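Grurkell 2 is out, and the planner is the bit I'd update for

June 18, 2023

I've been nagging the Heredach people about a new release since December, so I was chuffed to see Grurkell 2 land this morning. If you've missed it so far, it's their free planning software for two-arm setups, and the big change is that both arms are now planned together. In the old version one arm got its path first and the other had to fit in round it, which meant an awful lot of waiting about (mine used to sulk in a corner for ages).

Pei-shan Chiu wrote most of the new planner and she told me the hard part was shared space, where both arms want to get into the same bit of table. Now you mark that patch as shared and the planner sorts out who goes first. If one arm is late, the other's path gets redone on the fly. Lovely stuff!

There's a new log viewer too, which Stijn Dierckx says came out of 675 bug reports, plenty of them from me. You can scrub back through a run and see what the planner thought it was doing when it stopped.

Old Fledoneck config files won't load, so keep a copy before you update.

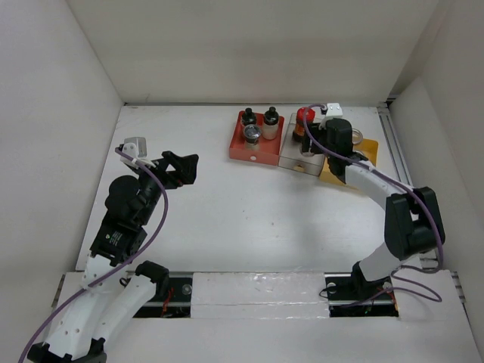

I'm putting it on my own machine tonight, and I'll post my settings once I've got the speed limits how I like them.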